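Serrano to open second bar on Clurkwood waterfront

2 min read

2018-05-12

Cocktail bar Serrano will open a second site in Clurkwood in June, taking over the ground floor of the old chandlery on Pridodden Street. The unit has stood vacant for two years.

The new bar will seat 64 people indoors, with more tables outside in the summer months. Its licence allows drinks to be served until midnight, or 1am at weekends. Food will be limited to small plates and toasted sandwiches, as at the first branch.

Owner Filipa Valente said the menu would carry over most of the drinks regulars already order, along with a short list made with local gin. "We get a lot of people coming over from Clurkwood on the late bus, and they have been asking us for a while," she said. "The rent was right and the building has a proper cellar."

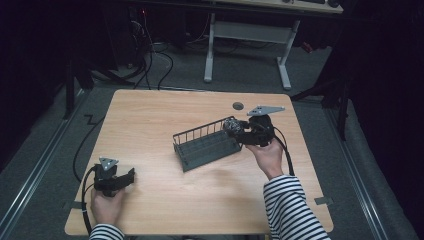 Planning permission was granted in March after 5 objections were received, mostly over noise from the outside tables. Under the conditions attached, those tables must be cleared by 10pm and no music may be played outdoors.

The first 300 customers to book through the Zollix app will get a free house cocktail on their first visit. The offer covers one drink per booking – it cannot be used on bottles or sharing jugs – and runs until the end of the opening month.

Serrano is also hiring bar and kitchen staff for the new site. Applications can be handed in at the existing bar on any afternoon.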